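# Against the Free Tote

I moved to Gradberg with two suitcases and no cloth bags. I now have a closet I open carefully. Every bank, bookstore, dentist and half-marathon in this town believes that what stands between me and a better life is one more sack with a logo on it.

The theory was fine. Plastic bags were bad, so we'd all carry a cloth one and use it for years. One. I don't remember the part of the plan where the hardware store gave me another for buying hinges.

The worst offender is the Nerkus book fair, which I attend every January and leave with more luggage than books. Last time they handed me a bag at the door, a second bag for filling out a survey, and then a third to hold the first two. The survey asked how the fair could be greener. I wrote a fairly long answer and was thanked with the second bag, as I said.

People tell me to give them away. I tried. The thrift store on Grenadthorpe Road has a sign in the window, in capitals, saying NO MORE TOTES, and it is the only sign on that street anyone obeys. I've left them at potlucks with a casserole inside. The casserole dish stays and the bag comes home, usually washed, which makes me feel worse.

What bothers me most is that nearly all of them are bad bags. The cloth is thin, the seams quit at the first can of tomatoes, and the handles are sized for a doll or a giraffe.

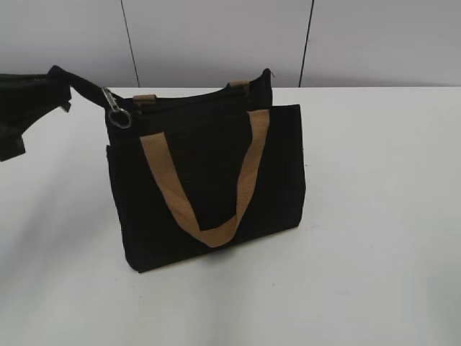 A bag you choose and pay for is a different animal, and I'd like to see the custom come back. You think about it beforehand. You ask whether it will take a loaf of bread without crushing it, and whether you'll still want to be seen with it in 7 years. Plain black with a tan strap and a pocket across the front would do me nicely, and it would go with everything I own, including my mood at the checkout. I'd happily pay for that - once - and then be left alone.

So my proposal to the merchants of Gradberg is simple. Charge me for the bag or keep it. If you must give me something for opening a savings account, I have always liked a decent pen.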